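The arm starts moving before anyone has finished their coffee. It swings out over a little round table, dips, and twenty people who were chatting a second ago go quiet and lean in.

I had come to Flullstead for the January open day at Santoso, a robotics shop on the second floor of an old insurance building, and I'd planned on staying an hour. I stayed until they turned off the lights! Ajith Murthy, who runs the place, kept saying "one more try," and who walks out on one more try?

The job sounds like nothing. Pick up a block, set it down again at the right angle, let go. A toddler does it with one hand while yelling for juice. But Murthy's team has logged 902 attempts at this one task, and he talks about them the way some people talk about fishing trips (the good ones, the heartbreakers, the one that ended up under a desk).
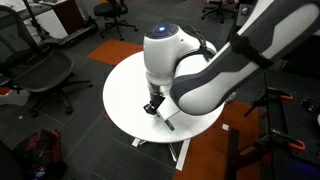

Photo: Santoso

What got me was the angle. With a white block tilted against a white tabletop, the robot has very little to go on, and Murthy picked that pairing on purpose. "If it can find the edge on this, it can find it on anything in a warehouse," he told me. The gripper's fingers look almost too sharp for the work, all corners, yet I watched them close on a paper cup without denting it.

Then they let us have a go. You guide the arm by hand through the motion, it remembers, and it plays your version back, wobbles and all. Mine took six tries. A retired bus driver from Rivbridge got it on her first and took a bow, and the whole room clapped.

The next project, Flandov, will have two arms passing parts to each other. Murthy wouldn't give me a date, but he did show me the task list, which already runs to 443 lines. He scrolled through it grinning, then went back to the table to set up one more try.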